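June 29, 2023

Day 9 of the Great Swim, and I have still not swum. I have, however, bought goggles. 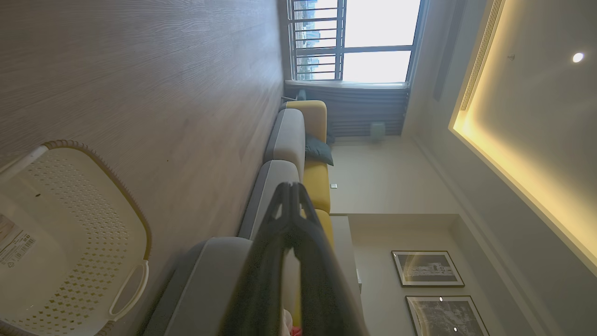
The plan was simple enough when I made it, in bed, with biscuits. Sixty lengths of the Plilley baths before the summer's out, starting from none. I signed up through Collari, who run the lockers, the timetable and the turnstile, and none of the three agree with each other. The early session I'd picked was aqua aerobics. The later one was closed for "water balance". I asked what that meant and was told it was to do with the water.

So today I walked there and back again, 156 steps up the hill from the bus stop, and had a cheese scone in the café overlooking the shallow end. Very warm in there. Everyone below was ploughing up and down looking cross, which is how I look on dry land, so I may have a gift.

Goggles are from Skenda and leave a ring round each eye for an hour. I wore them to do the onions and can't fault them.

Membership is paid up until October and can't be refunded, I checked. Locker 428 is mine till then – it has a stranger's sock in it. Left it where it was.

Must find the other half of my costume. Trying again tomorrow, early, if it isn't raining. I know.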